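Home Reviews Kitchen Desk & Workshop Garden About Search

The Dorkitz hand-crank pasta machine, six months in

I bought the Dorkitz in December after my old roller finally stripped its gears in the middle of a batch of lasagna sheets, and I have used it nearly every week since. I love this thing! It's heavy, it stays put, and it makes noodles I'm proud to serve.

It cost me 115 dollars, which is more than I'd ever paid for anything with a crank on it. For that you get the roller, a clamp, and two cutters (one for fettuccine and one for a thin spaghetti). The clamp opens wide enough for my thick old counter, and that alone puts it ahead of the last three machines I owned — all of them walked across the counter while I cranked.

The dial has nine settings and clicks firmly into each one. I stop at seven for ravioli and six for fettuccine. Nine is so thin you can read a recipe through the dough, and my friend Eirini Margaritis swears by it for her filled pastas, but mine tears there unless I've rested the dough a full hour.

Now the grumbles. The thin cutter hates soft dough. If yours is even a little sticky it comes out as one wavy blanket and you'll be pulling strands apart with your fingers, so dust both sides well and let the sheets dry until they feel like leather. The handle also slips out if you crank backward, and it landed on my foot the first time. I wear shoes now.

Cleaning is easy enough: a dry brush and a wooden skewer for the corners. Never water! I ran a scrap of dough through before the first real batch, as the booklet says, and it came out gray with machine oil, so don't skip that part.

I also tried the Pirkitent, which belongs to my neighbor Lefteris. It's lighter and quieter, and the crank turns like butter, but his clamp wouldn't fit my counter and the sheets came out a touch thicker on the left side. For a small kitchen with a thin tabletop I could see choosing it.
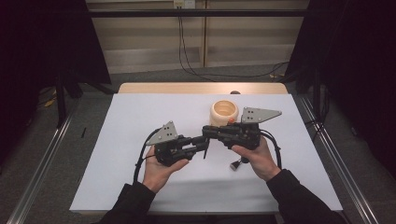 If you make pasta twice a year, borrow one. If you make it most weeks, get the Dorkitz and spend a little extra on the wide pappardelle cutter, which is sold separately and is the one I reach for most.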